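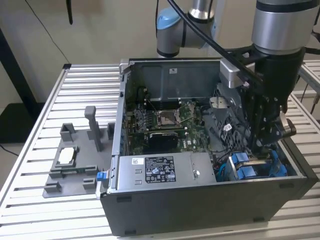

The open day at Mostside began with coffee at 9 in the morning and a safety talk that took longer than the coffee did. We were told to stay behind the yellow tape, to keep our lanyards tucked in, and not to wave at the arms. I asked whether waving did anything. It did not, but people kept doing it, and it slowed down the tour.

Mostside takes apart computers. It gets them from banks, school districts and the sort of insurance office that replaces every machine on every desk over one long weekend. They arrive on pallets, wrapped in so much plastic film that unwrapping them is a full-time job, and for now a human one. The memory gets tested and sold, the drives get wiped or shredded depending on what the contract says, and whatever is left gets sorted by metal. For years all of this was done with screwdrivers and patience. Last January the company put in its first robot cell, built by a small integrator called Irkix, and it has been inviting people over to look at it ever since.

There were 20 of us in my group. Most seemed to be in the trade, judging by the boots. One man had brought his own flashlight and used it on everything, including the vending machine.

The cell itself is smaller than the press release had led me to expect. It is a slotted aluminum table with an arm over it and a good many cables. I had pictured a car plant, with sparks. What you get is an office tower lying on its side with the panel off, and a gripper lowering itself between the drive caddies and the fan shroud at the speed of someone looking for a contact lens.

The slowness, our guide explained, was for the open day. On a normal shift it goes faster. How much faster was a question she answered by describing the lighting.

The target is always the easy stuff, and office computers have a surprising amount of it. Manufacturers long ago worked out that the people who service these machines are in a hurry, so they colored the parts you are supposed to touch. On the Dell that was on the table when we came in, the drive caddies had bright blue handles and there was a blue release tab at the end of the power supply. The idea was to help a technician with ten minutes and a bad back. It has also been a great help to the people writing the vision software, which is called Clikero and which was described to us, with some tenderness, as being very good at blue.

It is less good at black. Black cables on a black shroud beside a black graphics card are, from the software's point of view, one large black thing with opinions. A cable that has flopped six inches to the left since the last machine of the same model can hold up the whole business. A person would push it aside without noticing they had done it. The arm stops, thinks, takes another picture, and thinks again.

We got to see this. On the second computer of the demonstration, the gripper went down for a caddy, closed, rose, and came up with nothing at all, which it then carried very carefully over to the tray and set down. There was a silence. Someone in boots coughed. The arm went back, tried again a little to the right, and this time brought up the caddy, and we applauded far more than we would have if it had worked the first time. I suspect the guide knows this. I would fumble one on purpose.

The part I liked best got no applause. Mostside keeps a list of every case design the cell can handle, and it currently runs to 186. It sounded like a lot until the guide showed us the storeroom, where the designs not on the list live. They fill 5 shelving bays. Some have side panels held by a latch, some by thumbscrews, one by a kind of sliding collar that I would have sworn was decorative. Each new design means an afternoon of somebody from Irkix jogging the arm around the inside of a case and writing down where the trouble is. The company would like that afternoon to become an hour. It would also like the world to stop inventing latches, and was realistic about which would come first.

After the demonstration we were let loose on the manual line, which still does the bulk of the work and was not on the program. I think we were meant to walk through it on the way to the sandwiches. Seven benches, radios on, everyone very fast. A woman at the near end had a tower stripped in the time it took me to find my pen. She pulled the memory with one hand while the other was already unplugging the power supply, and she did not look at either. I asked what she thought of the arm next door. She said it was fine, it kept its area clean, and it could have all the ones with coffee in them.

Coffee, I learned, is a real category. So are sugar, cat hair and a substance from dental offices that the line has stopped trying to identify. Before the cell went in, there was a rota for those machines. Now the arm gets first refusal, and it has never refused.

Over lunch, a man from Říha, which buys the sorted boards and sends them on for metal recovery, gave a short talk with slides. He was in favor of the robot. His reason was that it does not snap things. A person in a rush will lever out a stubborn board and leave a corner behind, while the arm, lacking any sense of rush, either gets the whole thing or gives up and turns on a light. He would take a slow whole board over a quick broken one, he said, and then looked at the people from the manual line, who were at the next table and had stopped chewing.

The question everyone had come to ask got asked near the end, by the man with the flashlight. How long before the benches were gone? The guide said the plan was for a second cell next to the first, and for the people on the line to take whatever the cells could not manage. Looking back at the storeroom, I could see a career in it. She added that the second cell was waiting on floor space, and the floor space was waiting on somebody moving the pallets, and the pallets were waiting to be unwrapped.

On the way out we passed the yellow tape again. The arm was working through another tower with its audience gone, and it did seem to be moving quicker, though it may just have been that I was no longer holding my breath for it. A caddy went into the tray. The gripper went back down for the next one - and the man with the flashlight, last in line and with his lanyard out, gave it a wave.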